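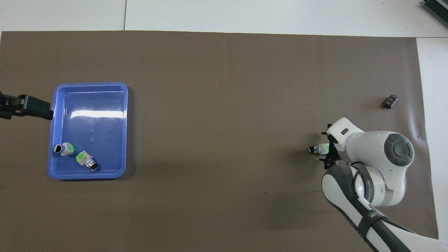 News > Community and Schools > Pridcombe Robotics Club

PRIDCOMBE STUDENTS TAKE ON THE CONNECTOR CHALLENGE

The robotics club at Pridcombe College is delighted to announce that it will enter the Prastelow Cup this March, its first time in the senior class, with a team of 12 students aged sixteen to eighteen and a task that has kept them happily busy since the autumn term.

Teams in the senior class must program an arm to pick up small cylindrical connectors, the white ones with the green collar, and move them between a blue tray and the open mat without any help from human hands. Each run lasts 30 minutes, and every part set down where it should be earns points. It sounds simple enough until you try it (and most of the parents at our open evening did try it, with a great deal of laughter!), as the parts are round and rather fond of rolling.

"I have taught electronics for 22 years and I don't think I have ever had to ask a class so often to go home," said Urs Camenzind, who leads the club. "They argue about how the fingers should close the way other people argue about football, and I'm very proud of every one of them."

The team has called its entry Vorketti, after a long and cheerful vote, and has logged more than 228 practice runs so far. Student captain Odair Camargo wrote much of the gripping routine and is now working on how the arm approaches parts lying at an angle. "Straight ones we like," he said. "Diagonal ones we are learning to like."

The club would like to thank the Queiroz Trust for its kind support with travel costs. Families and neighbours are warmly invited to a practice session in the design workshop in February, from 4.30pm, with tea and cake afterwards. Please let the college office know if you would like to come.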